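Werkstoffkunde II, Skript Teil 6: Oberflächen von Gebrauchsmetallen und Kunststoffen

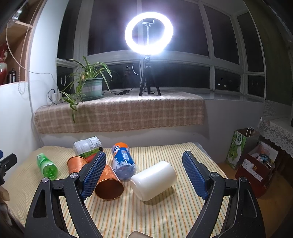
Abb. 6.1: Kupferfarbener Metallbecher und weißer, opaker Kunststoffbehälter, beide liegend auf gestreiftem Tuch.

6.1 Kupfer und Kupferlegierungen
An Luft bildet Kupfer zunächst Cu2O (rötlich), danach CuO (dunkelbraun bis schwarz). Die Farbe allein erlaubt keinen Schluss auf den Grundwerkstoff, auch beschichtete Stähle können kupferfarben erscheinen. Zur Unterscheidung dienen Dichtebestimmung und Magnetprobe.

6.2 Opake Kunststoffe
Weiße Einfärbung erfolgt meist mit TiO2. Das Pigment streut sichtbares Licht und absorbiert im UV-Bereich. Bei teilkristallinen Thermoplasten trägt zusätzlich die Streuung an Sphärolithen zur Trübung bei.

6.3 Probenvorbereitung
Nassschliff in Stufen, Körnung 500 bis 3000. Zwischen den Stufen spülen und die Probe um 90° drehen. Kunststoffproben kalt einbetten.

Übung (Abgabe im Oktober): Schichtdicke der Probe Vustar an 6 Messpunkten bestimmen, Mittelwert und Standardabweichung angeben. Auswertung nach Skript S. 326.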